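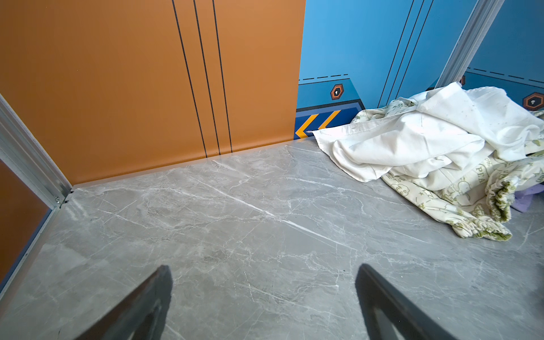
Marble-patterned floor, orange panel behind

Jullex Executor's Record Set
Binder, estate ledger, dividers, pockets and numbered labels
From Flurkden, makers of paper records for families and small practices

If you have been named as executor in somebody's will, you will probably find yourself at a kitchen table fairly soon with a carrier bag of bank letters, a council tax bill, three keys that don't seem to belong to anything and a list of people who all want a copy of the death certificate. It's a lot to take on at a time when you may not be sleeping very well, and most of us come to the job only once or twice in our lives. The Jullex Executor's Record Set was put together for exactly that table. It gives every letter somewhere to go and every payment a line to be written on, and when a beneficiary rings up in the spring to ask what became of the premium bonds, you can turn to the page and tell them.

We have been making the Jullex for a good while now, and it has changed a little with each printing, mostly through the kindness of customers who write in the margins of their order forms. The present version has wider date columns, a proper page for digital accounts and a rather better pen loop.

What comes in the set

The binder. A sturdy lever arch binder with a spine label you can fill in yourself. The inside front cover carries a contact page for the people you will be ringing over and over: the funeral director, the bank's bereavement team, the solicitor if there is one, the neighbour with the spare key.

The estate ledger. A bound book with 1000 ruled lines, which has been plenty for every ordinary estate we have heard about. Money coming in goes on the left-hand page and money going out goes on the right, with a narrow column beside each for the number of the paper that backs it up. The ledger lifts out of the binder, so you can take it along to an appointment without carrying everything else.

The dividers. There are 8, in heavy card with reinforced edges:

Will and certificates
Probate application
Bank and savings
House and contents
Debts and bills
Tax
Beneficiaries
Letters sent and received

The pockets. There are 4 clear pockets with a flap, for things you would not want to punch holes in. Most people use the first for copies of the death certificate and the second for the grant when it arrives, and keep the others for share certificates, passbooks and the odd photograph that turns up in an envelope.

The labels. You get 400 small numbered labels on sheets. Put one in the top corner of each bill, statement or receipt, write the same number in the ledger, and the two are tied together for good. It sounds fussy when it's written down like that, but it takes a moment and saves a whole evening later on.

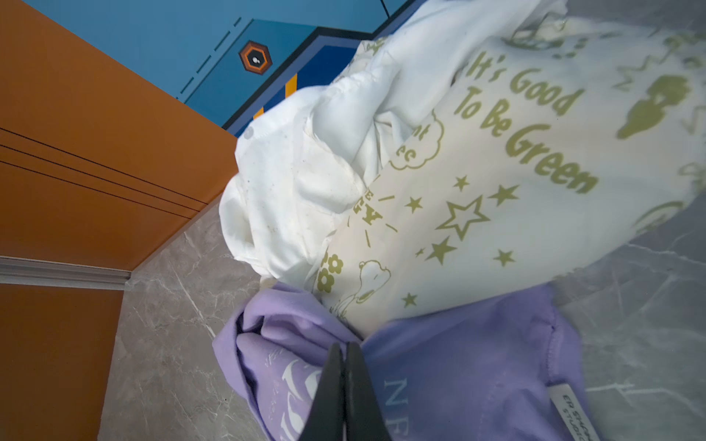 Page last changed: Tue 16 April

How people tend to use it

There is no right order, and please don't feel you have to fill in every page. Some customers start with the contents of the house, room by room, as that is what is in front of them. Others begin with the bank and work outwards. If you can bear it, though, we would gently suggest beginning the ledger on the very first day, even if all you have to write in it is the cost of some stamps and a parking ticket. Reasonable expenses of the estate can generally be claimed back from it, and the small early ones are the ones that slip away.

The letters log at the back is the page we get thanked for most. Each entry has room for the date, who you wrote to or spoke to, what they promised and when you ought to chase them. If a pension company tells you they never had your letter, you can look down the column and say when you posted it.

Please keep the original will out of the binder. We know it is tempting to put it in the front pocket where it looks neat, but an original will should never be punched, stapled, paper-clipped or have anything attached to it. Marks like these can lead to questions about whether another page or a codicil was once fixed to it, and you may be asked for a statement explaining them. Put a photocopy behind the first divider and write on the card where the original is held.

Which cover to choose

The standard Jullex has a plain board cover with rounded metal corners, and it will stand up to a year or more of being opened and shut. The Serrano edition has precisely the same insides with a cloth cover and a ribbon marker in the ledger. We are asked quite often which is the better buy, and it depends where it will live. If it's going on a shelf afterwards with the family papers, the cloth is pleasant to handle and wears nicely. If it's going in and out of a car, have the board one, which can be wiped.

Both covers come in dark green, navy and a warm grey. The navy Serrano will be back in stock in May.

The Juvlow storage box

Once an estate has been wound up, the papers still need to be kept for some years in case of a late claim or a question from the tax office, and how long depends on the estate. The Juvlow is a lidded card box which takes one full Jullex binder lying flat, with room on top for the ledger and a bundle of old statements. There is a panel on the end for the name of the estate and the date you closed it. It is sold separately and arrives folded, with the instructions printed on the underside of the lid – we did once print them on the inside of the base, and we are sorry to everyone who bought one of those.

The Juvlow isn't fireproof or waterproof. For originals that can't be replaced, please think about a solicitor's strongroom or a proper safe.

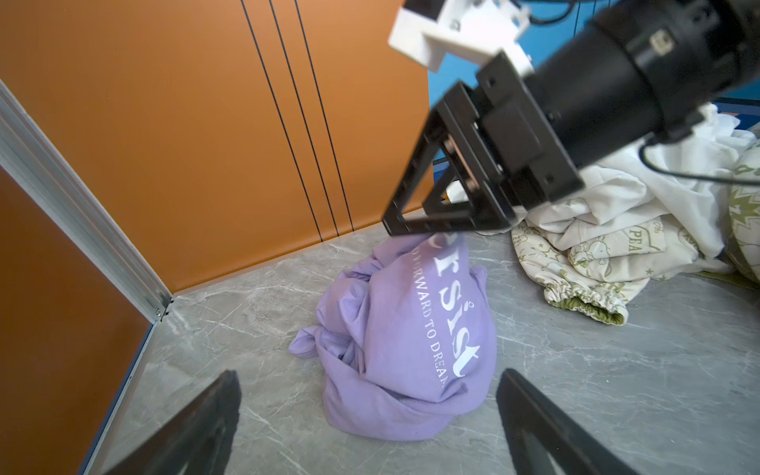 Questions we are often asked

Is this a substitute for a solicitor?

No, and we wouldn't want anybody to buy it thinking so. It is stationery, carefully laid out. Many estates can be handled by an executor without a solicitor, but there are plenty that shouldn't be: where the will is unclear, where the estate may not cover its debts, where there is a business or property abroad, or where somebody in the family is unhappy and has begun to say so in writing. Good records will help your solicitor in all of those cases, and may well save you some of their time.

Does it work if there was no will?

Yes. The person dealing with the estate is then called an administrator, and the bookkeeping is much the same. You can leave the first half of the first section blank, and there is a family tree page behind the seventh divider which you will almost certainly need.

There are two of us acting as executors. Do we need a set each?

One set is usually enough, and one set of accounts is a good deal easier to keep straight than two. Each line of the ledger has a space for initials, so that you can see who paid what. If you live a long way apart, agree who holds the binder and send the other person copies of new pages every so often.

Was it designed for a particular country?

The wording on the dividers and printed pages follows the practice in England and Wales. Customers in Scotland do use it, but the names for things are different there (it's confirmation, for one, where we say probate) and you may want the blank dividers, which we will swap in at no charge if you mention it when ordering.

Can I buy more labels or another ledger?

You can, and both are listed on the refills page with the pockets. Refill labels begin at 401, so the numbers carry straight on.

Can I send it as a gift?

People do, usually to a brother or sister who has ended up with the job. We leave the price off the packing slip if you tick the box, and we don't put any leaflets in.

Ordering and returns

Orders go out by tracked post in plain cardboard, with the Jullex and the Juvlow packed together where you have bought both. If you have opened the set and decided it isn't for you, send it back with the ledger unwritten and we will refund the set in full. A ledger with writing in it can't be resold, and we will ask you to keep that part and refund the remainder.

Law firms and advice centres ordering several sets for clients can have the firm's name printed on the spine label. Please write to us with the wording before you place the order, as the labels are printed ahead of packing.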